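Cidwood Neighbors Board > House & Home > Small table, small apartment — round or square?

plillis_porch
Posted April 5, 2021
OK I need opinions before I spend money. We moved into the one-bedroom over the bakery in November and we've been eating on the couch ever since. The spot by the kitchen window is tight, you have to get past it to reach the fridge, and I keep going back and forth between a little round table and a square one I can shove against the wall. Budget is 100 dollars, used is fine. Two people, sometimes my sister. What did you all end up with and do you hate it?

songbird_lane
Round, round, round! I had a square one in my old place and my hip found the corner every single morning. With a round one you kind of slide by it. And you can squeeze in a third chair without anybody straddling a leg (depends on the base, get a pedestal if you can find one).

Mine is pale with a bit of green to it, and I was worried the color would bug me but it's cheerful at breakfast.
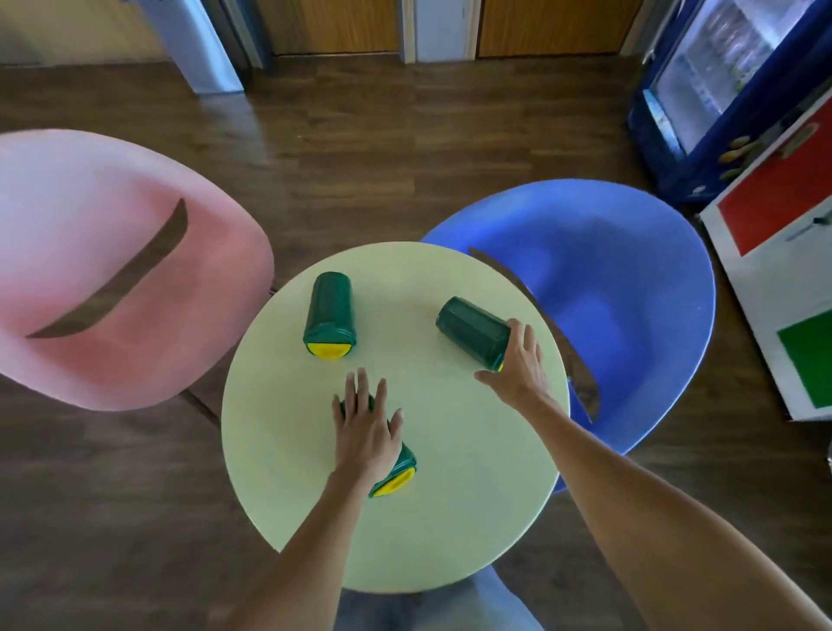
Round table, pale yellow-green top. Stuff rolls, be warned!

garage_sale_gus
Gonna disagree. Round is great in a magazine. In a real kitchen you lose all that space behind it, because you can't push a curve up to a wall. I had one for two years and there was a dead triangle back there that collected mail and one very sad fern. Swapped it for a drop-leaf from the Delilik thrift store and got my floor back. Leaf down, it's basically a shelf. Leaf up, it seats four if they like each other.

songbird_lane
Gus, drop-leafs wobble! Every one I've ever owned. You lean on the leaf with your elbow and the soup goes.

garage_sale_gus
Then tighten the hinge screws. Or use longer ones. Mine doesn't move.

plillis_porch
This is helpful even if you two are fighting. How big is yours, songbird? And can you work at it? I do bookkeeping from home two mornings a week and I'd be at it with a laptop and a pile of receipts.

songbird_lane
I never measured it, sorry, I'll try to remember to tonight. It's fine for working if you keep your things toward the back and leave the front clear for your arms.
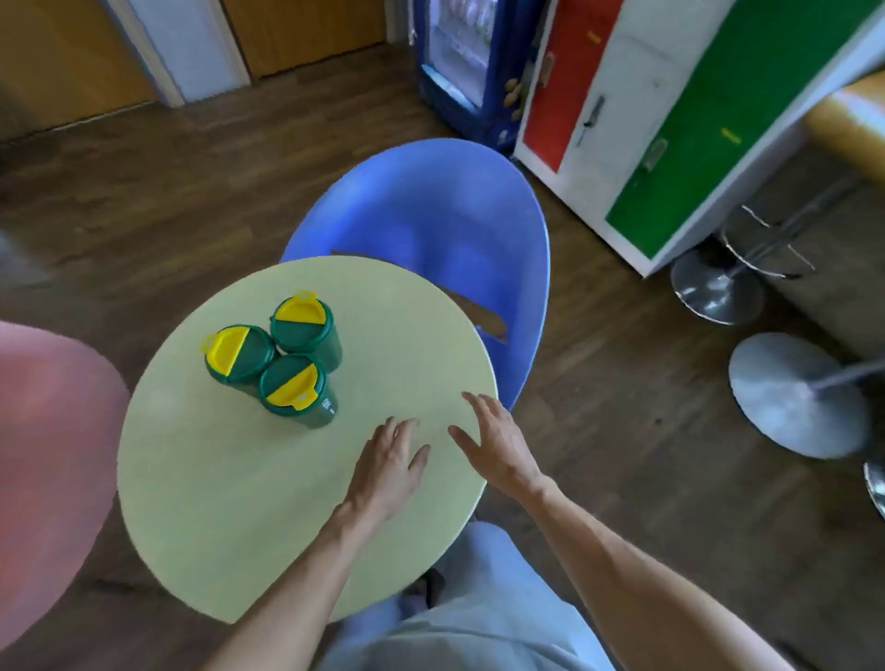 The one thing I'd say is that you don't get a straight edge to line papers up against, so if you're a neat-stack person it might drive you nuts. Laptop is no trouble. I did my taxes on it and lived. Oh, and check your chair height before you buy anything, I had to trade mine out for shorter ones — my knees were jammed up against the underside with the old set.

477_elm
Measure the fridge door swing first. Tape the shape on the floor and leave it there for a few days. We skipped that and ended up with a table we had to lift every time we wanted the vegetable drawer.

garage_sale_gus
Agree with the tape. Do it with both shapes.

plillis_porch
Taping tonight! If anybody sees a pedestal one at Delilik this week please message me, I can pick up after work on Thursday.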